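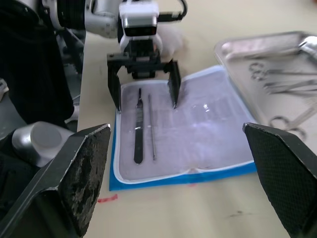

3.2 Gathering the demonstrations

I should own up early that our first plan for the Troseck set was far too tidy. I'd written a script for every task, with a fixed starting layout and a fixed order of moves, and I was rather proud of it. Then we trained on the first 300 episodes and the policy fell over the moment a tray had been nudged a few centimetres. So we threw the script out (well, most of it) and kept only the goal for each task: put the instruments in the tray, pack the kit, move a box with both arms, that sort of thing. How the operator got there was up to them.

All of the episodes were collected by teleoperation on the two-arm Hoani cell, with a camera at each wrist and one looking down from above. The operator drives both arms at once, and I can tell you from my own sore shoulders that it takes a while to stop thinking about your elbows! New operators practised on soft toys and paper cups before they went anywhere near the metal instruments. Thin, shiny things lying flat are a pain to pick up. A finger pad that comes in slightly low pushes into whatever's underneath, and one that comes in high closes on nothing. 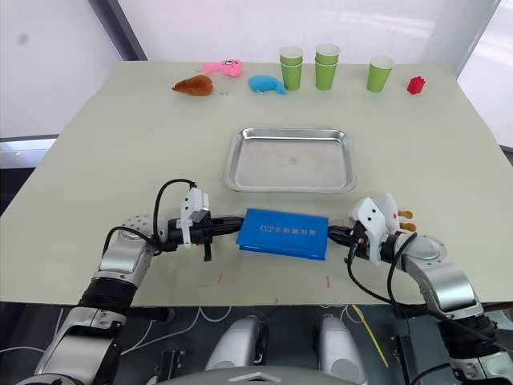 Two-handed lifts gave us the most trouble in the recordings. If one arm starts up even a touch before the other, the object tilts, the operator corrects, and you end up with a wobble that the model learns very faithfully. We tried trimming the wobbles out and it made things worse, as the policy then had no idea what to do when a lift went crooked. In the end we left them in and gave each one a "recovery" label in Plestix, our labelling tool. Fig. 3 shows how episode length changed once we'd done this.

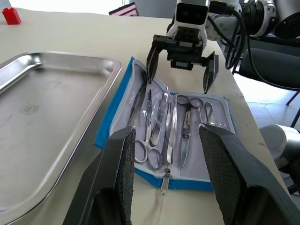 Why not simply record more episodes and skip the labels? We tried that with the Vutside subset, which grew from 1000 episodes to 3000 with no labels at all, and the extra ones mostly repeated what the model could do already.

What helped more was being fussy about variety. Between episodes we moved the trays, turned the kit, swapped objects in and out at the back of the table and changed which arm went first. I also asked operators to flag any episode they felt was odd, even if the task had been finished. They flagged 883, and I watched every one of those with a pot of tea. Most stayed in. The ones I dropped had a camera that had lost sync with the arm positions, and those can't be rescued.

Fig. 3. Episode length before and after recovery labelling, by task.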